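What's That Hole In The Desk?

Go look at a desk. A desk at school, or the one where a grown-up does work at home. Is there a round hole in the top? Lots of desks have one. It isn't a mistake! Somebody put it there on purpose.

It even has a name. It's a grommet hole. Say it - GROM-it. Good word.

So what's it for?

Wires. Lamps have wires, computers have wires, chargers have wires. If they all hang off the front of the desk, your knees get tangled up. Or you trip. So the wires go down the hole and along underneath, out of the way.

Before the hole there's just a flat top. A big drill with a round cutter on the end goes in, round and round, and out comes a circle like a cookie. Then a ring gets pushed in the hole. The ring is the grommet. It covers up the rough edge so the wire doesn't get scraped.

Some rings come with a lid. The lid has a little notch for the wire to poke thru. No wires? Turn the lid and shut it.

Things that fall down grommet holes

Pencils. Erasers. Paper clips, all the time. Small toys. Half a cracker (yuck). If you lose something on your desk, look on the floor under the hole first.

Please don't post things down there for fun. Well - maybe one marble, if you ask.

Why not put the hole in the middle?

Because you need the middle! That's where your paper goes, and your elbows. Holes mostly go near an edge or a back corner, close to the plug in the wall. Then the rest of the desk is free for other stuff.

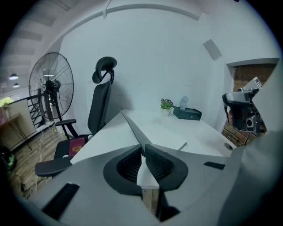 Brutico

White desk, green leaves and purple flowers at the far end, a little white figure next to the pot. Can you find the round hole? It's near the right edge of the desk top. There's a thin gray thing lying by it too, a bit like a pen. Pens roll, so watch out.

Plants on desks are nice but go easy with the watering can. Water and wires do not mix, ever. Take the plant to the sink, water it there, let it drip, then bring it back.

Try it

You need a shoe box, a grown-up with scissors, and a piece of string.

Turn the box upside down. Thats your desk. Ask the grown-up to cut a round hole near the back edge. Now the string is your wire. Poke one end down the hole and pull it out the side. Tie the top end to a toy for a lamp.

Now try it with the hole in the middle. Where does your paper go? Annoying, right?

Next time - why do drawers get stuck?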